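Drultatik: análise do jogo de gestão e romance da Bevetti

Drultatik é um jogo de simulação com elementos de novela visual, feito pelo estúdio Bevetti e disponível para PC desde junho. O jogador assume uma oficina de relógios numa cidade portuária chamada Gestley, aceita encomendas durante o dia e passa as noites a conversar com os vizinhos. Alguns desses vizinhos podem tornar-se amigos, outros parceiros românticos. Terminei a campanha uma vez e voltei atrás para ver dois finais diferentes. Joguei com comando, na versão em português.

História e personagens

A história começa com a morte do antigo dono da oficina e uma dívida de 2,000 coroas que passa para o protagonista. O prazo para pagar é o fim do inverno. É um ponto de partida conhecido, mas o guião, assinado por Gwawr Morris, gasta pouco tempo com ele e chega depressa às personagens.

São 4 as que se podem namorar. A mais bem escrita é a faroleira, que no início só aparece para reclamar do atraso de uma encomenda e que tem o arco mais longo. O professor de música também funciona, sobretudo nas cenas em que fala da mãe. O contrabandista é o mais fraco: as conversas repetem-se e o segredo dele percebe-se logo no segundo encontro. A médica fica a meio caminho, com bons diálogos e um final apressado.

As relações não dependem de oferecer prendas. Cada personagem lembra-se do que lhe foi dito e volta ao assunto mais tarde. Recusei um convite para a feira e, muitas noites depois, a faroleira mencionou-o numa discussão. O género do protagonista não fecha nenhum caminho, e é possível acabar o jogo sem qualquer romance, com um epílogo próprio.

Como se joga

O dia divide-se em manhã, tarde e noite. De manhã escolhem-se as encomendas, à tarde fazem-se as reparações e à noite há tempo para uma conversa, por vezes duas. As reparações são pequenos quebra-cabeças em que se desmonta o mecanismo, se encontra a peça gasta e se volta a montar tudo pela ordem certa. Há 21 modelos de relógio. Os primeiros resolvem-se em dois minutos, os últimos pedem bastante atenção e um erro custa dinheiro.

A meio da campanha a rotina pesa. Os mesmos modelos voltam com defeitos parecidos e não há maneira de saltar os que já se dominam. Uma opção para delegar as reparações simples no aprendiz teria resolvido isto. O aprendiz existe, tem nome e falas, mas só serve para varrer a loja e trazer recados.

A economia está bem ajustada na dificuldade normal. Cheguei ao último mês com 1,155 coroas e tive de aceitar trabalhos que preferia recusar, incluindo um que estragou a minha relação com o professor. Na dificuldade fácil, o dinheiro sobra e essa tensão desaparece.

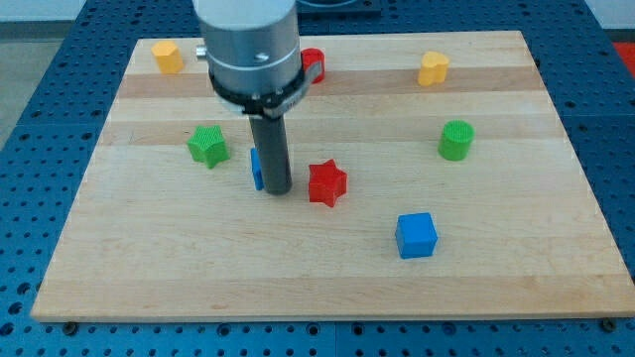

Som, imagem e tradução

A banda sonora de Do-yoon Lim é curta, com piano e acordeão. O tema do farol é o melhor. O da oficina ouve-se demasiadas vezes, e acabei por baixar o volume da música nas opções.

Os cenários são pintados à mão e os retratos têm boas expressões, embora o contrabandista pareça usar a mesma em metade das cenas. Só há vozes nos momentos principais, em inglês.

A tradução portuguesa, de Tarcísio Portela, lê-se bem. Encontrei algumas falas por traduzir no epílogo da médica e um menu em que o texto sai da caixa. O tamanho da letra pode ser aumentado.

Desempenho

Uma campanha demora cerca de quinze horas. O jogo fechou sozinho uma vez, ao gravar depois de uma reparação, e perdi essa tarde. A gravação automática só acontece de manhã, por isso convém gravar à mão antes das conversas importantes.

Veredicto

Recomendo Drultatik a quem gosta de novelas visuais e não se importa de repetir tarefas entre os capítulos. Quem vem só pela gestão vai achar a oficina limitada.

A favor: a faroleira, a memória das personagens, a economia na dificuldade normal.
Contra: reparações repetidas, o arco do contrabandista, gravação automática pouco frequente.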